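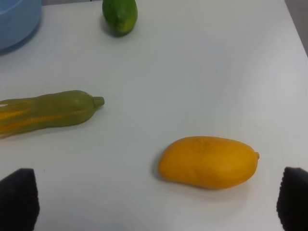

Backyard Growers Board > Fruit Trees > Potted mango, worth keeping?

pot_and_kettle wrote:
Right, I need some opinions before I do something drastic with a pruning saw. I've had a mango in a pot on the back deck for 8 years now. Eight years! It came from the Tikent nursery as a skinny grafted thing and it has flowered its head off every spring, and every spring the flowers go black and drop and I get maybe a couple of marble-sized fruit that fall off by Christmas. I'm down south, cool winters, nothing you'd call a proper frost. What I'm after is the yellow-orange sort with a few creases in the skin and that little nub of stem still on the tip, the kind you smell before you see, and what I've got is a very expensive leaf factory. My partner reckons I should rip it out and put in a mandarin. Do I persist, put it in the ground, or give up?

dampsocks wrote:
Black flowers is anthracnose, nearly always. You get a wet spring and the flower heads cop it. Copper spray before the buds open, then again when the panicles are a finger long, then leave it alone while the bees are on it. I lost three seasons' worth before I worked that out. What size pot?

pot_and_kettle wrote:
Half wine barrel. It's been in there since it was two or so, never repotted, because frankly I can't lift it.

gully_wind wrote:
Well there's your problem. Never repotted in six years? It'll be a solid brick of roots in there. You can spray copper until you're blue in the face (sorry), but a tree that's pot bound won't hold fruit. Tip it over, saw a third off the bottom, fresh mix, water it in with seaweed. I did mine in October and it sulked for a month and then took off.

dampsocks wrote:
I wouldn't saw a third off a mango's roots, gully. A fig, sure. Mangoes hate it. You'll have it sitting there dropping leaves all summer.

gully_wind wrote:
Mine's fine.

dampsocks wrote:
Yours is in the subtropics, mate. Everything's fine where you are. You could root prune a fence post up there.

Marg_by_the_creek wrote:
Can I put in a word for the ground? We moved ours out of a tub and up against the north-facing brick wall of the garage and it was the best thing we ever did. Brick holds the heat overnight. It took two summers to settle and then we had fruit, proper fruit, and so much of it the year after that I was leaving bags on people's doorsteps. The dog got into them as well and we won't go into that. One warning, don't plant it near anything you want to keep dry, they get big if you let them. I keep mine to the height of the gutter and it gets a haircut the day after the last fruit comes off.

pot_and_kettle wrote:
Ooh, I do have a brick wall, but it's the neighbour's and it faces west. It bakes in the afternoon, you can't put your hand on it in January. Would that be too much? At the moment there's a dead lavender and a hose reel there.

Marg_by_the_creek wrote:
West is all right if you can shade it the first summer. Old bedsheet on stakes. It'll look terrible and you won't care.

numb_thumb wrote:
Going against the tide here but I'd pull it. I kept a mango going in Clevico for years and the sums never worked. I wrote it all down in a notebook because I'm that sort of person, and by the time I'd bought the pot, mix, copper, shade cloth, fertiliser and netting I'd spent $308 and eaten 20 mangoes. They weren't even great mangoes! The ones from the greengrocer were better and I didn't have to fight a possum for them. Mandarins fruit in their second or third year, they don't mind a cool spring, and kids will eat them straight off the tree. Your partner's right.

gully_wind wrote:
Fifteen bucks a mango. I've paid worse at the airport.

Marg_by_the_creek wrote:
You can't do it on sums, numb_thumb! If I did my tomatoes on sums I'd be in tears. There's nothing like going out in your dressing gown and picking one that's still warm from the sun.

numb_thumb wrote:
I'm not saying don't garden. I'm saying grow what wants to grow where you live. I've got a persimmon where the mango was and I do nothing to it, and it's loaded.

dampsocks wrote:
Which variety is it, pot_and_kettle? That matters more than the rest of this. Some of them are hopeless down south and some will have a crack.

pot_and_kettle wrote:
Here's the embarrassing bit. The tag faded years ago. I remember it had a picture of a very round red-cheeked one on it, but I wouldn't swear to anything else. New growth comes out a sort of coppery pink, if that helps?

dampsocks wrote:
Doesn't narrow it down much, plenty of them do that. Crush a leaf and smell it. If it's strong and turpentiney it could be one of the old stringy types, or the graft has died and you've been nursing rootstock. Check down low for the graft scar and see if everything's shooting from underneath it.

pot_and_kettle wrote:
Went out with a torch. There's a kink a hand's width above the soil and the main trunk is above it, so I think the graft's alive? The leaf smells like a leaf. Slightly of pine, perhaps. I had a cold last week so don't put me in the witness box.

Marg_by_the_creek wrote:
Good sign! Plant it!

zinc_bucket wrote:
Read the whole thread and nobody's asked about feeding. What are you giving it? If it's lawn fertiliser or chook poo you'll get leaves and no fruit. Leaf factory was the giveaway for me. I use the Zomden citrus and fruit pellets in early spring and again once fruit's set, and nothing at all in autumn.

pot_and_kettle wrote:
Er. Chook poo. Quite a lot of it. We have chooks.

zinc_bucket wrote:
There you go then. Cut it right back and look for something with more potash. And give the chook poo to the sweet corn, it'll love you.

gully_wind wrote:
I still say look at the roots.

dampsocks wrote:
If it's going in the ground you'll see the roots anyway. Tease out the circling ones with your fingers, cut only what's strangling it, and put the saw back in the shed. Do it when the nights have warmed up and you've got a still, cloudy day.

pot_and_kettle wrote:
OK, decision made, it's going against the hot wall if the neighbour doesn't mind. I've got a brother-in-law with a trolley and he owes me for a fridge. Partner has negotiated a mandarin for the barrel, so I think I've been outmanoeuvred, but there you go. Marg, how far out from the bricks did you put yours?

Marg_by_the_creek wrote:
Good long stride and a bit. I wish I'd gone two, I can't get the ladder in behind it. And ask next door first about the footings, some people get funny about roots.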